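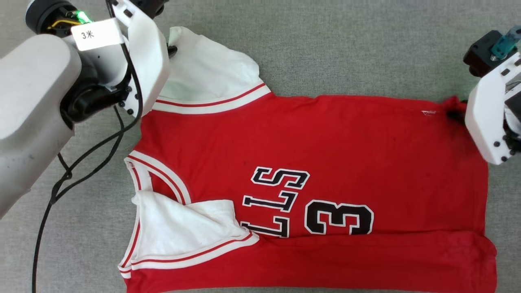

그리퍼가 천을 문 채로 비상정지를 누르면 손가락이 벌어지나요?

저희 설정에서는 벌어지지 않습니다. 팔은 그 자리에서 브레이크가 걸리고 손가락은 마지막 위치를 유지해요. 그래서 옷감이 팽팽하게 당겨진 상태였다면 그 장력이 그대로 남습니다. 지난번에 제가 답을 너무 짧게 드려서 오해가 생긴 것 같아 이번엔 좀 길게 쓸게요. (길어도 용서해 주세요!)

먼저 원래 올려 주신 글부터 붙입니다.

> 안녕하세요, Flulbridge 쪽에서 Drollen 셀을 돌리고 있습니다. 양팔로 티셔츠를 펴는 작업인데 요즘 한쪽 팔이 옷감을 놓지 않고 계속 끌고 가는 일이 생깁니다. 반대쪽 팔은 이미 "놓았음"으로 상태가 넘어가 있고요.
>
> 매번 그러는 건 아니고 오전에는 멀쩡하다가 오후에 한두 번씩 나옵니다. 그리퍼 패드를 새것으로 바꿔 봤는데 똑같았습니다. 로그에는 특별한 에러가 없고 그냥 타임아웃 경고만 한 줄 남습니다.
>
> 1. 비슷한 증상 보신 분 계신가요?
> 2. 이럴 때 비상정지를 누르는 게 맞는지, 아니면 프로그램 정지가 나은지 궁금합니다.
> 3. 옷감이 물린 채로 멈췄을 때 손으로 빼도 되나요?

1번부터요. 네, 봤습니다. 그것도 아주 지겹게 봤어요. 저희는 Drirgate 제어기를 쓰는데 5월에 펌웨어를 올린 뒤로 똑같은 일이 생겼거든요. 처음엔 저도 패드를 의심해서 바꾸고, 그다음엔 손가락 나사가 풀렸나 싶어서 하나하나 조여 보고, 그다음엔 옷감 탓을 했습니다. 농구 유니폼은 몸판이 잘 늘어나는데 목둘레랑 진동 쪽 테두리는 두껍잖아요. 그 두께 차이 때문에 물림 판정이 흔들린다고 거의 일주일을 믿었어요. 동료들한테 설명까지 하고 다녔는데 지금 생각하면 좀 창피합니다.

범인은 케이블이었어요. 그리퍼로 들어가는 통신선이 작업대 위로 늘어져 있었는데, 팔이 바깥쪽으로 벌어질 때마다 커넥터 쪽이 살짝 꺾이고 있었던 겁니다. 완전히 끊어지면 차라리 에러가 나니까 금방 알 텐데, 이건 열림 명령 하나가 빠지고 바로 다시 붙어 버리니까 로그에 타임아웃 한 줄만 남아요. 말씀하신 증상이랑 똑같죠? 오후에만 나온다는 것도 저희랑 비슷한데, 이유는 끝까지 못 밝혔습니다. 선이 따뜻해져서 그런가 하는 얘기가 있었지만 재 본 사람은 없어요.

로그 보실 때는 타임아웃 줄만 보지 마시고 그 앞뒤로 손가락 위치값을 같이 뽑아 보세요. 저희는 1,000사이클을 돌려서 비교했는데, 156번째에서 처음 걸렸습니다. 열림 명령이 나간 기록은 있는데 위치값이 꿈쩍도 안 하더라고요. 그 한 줄 보고 사무실에서 소리 질렀습니다.

더 무서웠던 건 그다음이에요. 상위 프로그램은 명령을 보냈다는 사실만 보고 "놓았음"으로 넘어갑니다. 실제로 벌어졌는지는 확인을 안 해요. 그러니까 한쪽은 옷 끝을 꽉 물고 있는데 다음 동작이 시작돼 버리고, 팔 두 개가 옷 한 장을 놓고 줄다리기를 하게 됩니다. 저희 쪽에선 진동 솔기가 터지는 걸로 끝났지만, 하필 그때 누가 옷을 바로잡겠다고 손을 넣고 있었다면... 상상하기 싫네요.

2번 답입니다. 사람 손이 근처에 있거나 옷감이 팽팽하면 고민하지 말고 비상정지 누르세요. 프로그램 정지는 저희 제어기 기준으로 진행 중이던 구간을 마저 끝내고 서는 경우가 있어서, 당기는 도중이면 더 당긴 다음에 멈춥니다. 로그 아깝다고 프로그램 정지를 누르는 분들이 계신데(저도 그랬어요) 로그는 비상정지를 눌러도 남습니다.

3번이 제일 중요해요. 손으로 빼지 마세요. 저는 예전에 그냥 쑥 잡아 뺐다가 손가락 마디를 찧었습니다. 멍으로 끝난 게 다행이죠. 지금은 이렇게 합니다.

- 비상정지 상태 그대로 두고 양쪽 팔이 다 멈췄는지 눈으로 본다
- 옷감이 당겨져 있으면 두 그리퍼 사이에 얼굴이나 손을 두지 않는다
- 팽팽한 천은 가운데를 손잡이 긴 가위로 자른다. 옷은 포기한다
- 장력이 풀린 걸 보고 나서 그리퍼 전원을 따로 내린다
- 손가락은 수동 해제 나사로 벌린다. 억지로 벌리면 기어가 나간다
- 케이블을 확인하기 전에는 재시작하지 않는다

"옷은 포기한다"에서 꼭 한 분씩 항의하시는데요, 시험용 유니폼이면 미련 없이 자르세요. 저희도 그날 한 벌 잘랐습니다.

고친 내용도 적어 둘게요. 통신선은 팔꿈치 쪽에 여유를 주고 고정한 다음 커넥터 바로 뒤에 꺾임 방지 부품을 달았습니다. 작업대 위로 늘어지는 선은 아직 다 못 없앴어요. 프로그램에는 열림 명령 뒤 400밀리초 안에 손가락 위치가 안 바뀌면 양팔을 같이 세우는 조건을 넣었고요. 처음에는 65밀리초로 잡았다가 멀쩡한데도 자꾸 서서 늘렸습니다. 이 값은 그리퍼마다 다를 테니 그대로 베끼지 마시고 정상일 때 얼마나 걸리는지 먼저 재 보세요. 그리고 이건 오작동을 빨리 잡으려는 조건이지 사람을 지키는 안전 기능은 아니에요. 작업 중에 손 넣지 않는 규칙은 그대로 가야 합니다.

아직 모르는 것도 있습니다. 한쪽만 통신이 빠졌을 때 반대쪽이 먼저 놓게 하는 게 나은지, 둘 다 문 채로 서는 게 나은지요. 먼저 놓으면 장력은 풀리는데 천이 튕기면서 카메라 쪽을 칠 수 있고, 문 채로 서면 위에 적은 가위 작업을 해야 하고요. 저희는 일단 문 채로 서게 해 뒀습니다. Edwards 라인 쪽에서는 천천히 푸는 방식을 쓴다고 들었는데, 혹시 이 목록에 계시면 속도를 얼마로 두시는지 좀 알려 주세요!

Flulbridge에서는 우선 케이블부터 손으로 살살 흔들어 보시고(전원 내리고요) 결과 올려 주시면 좋겠습니다. 커넥터 모델이 저희 것과 같으면 남는 꺾임 방지 부품 몇 개 보내 드릴 수 있어요. 주소는 목록 말고 개인 메일로 주세요.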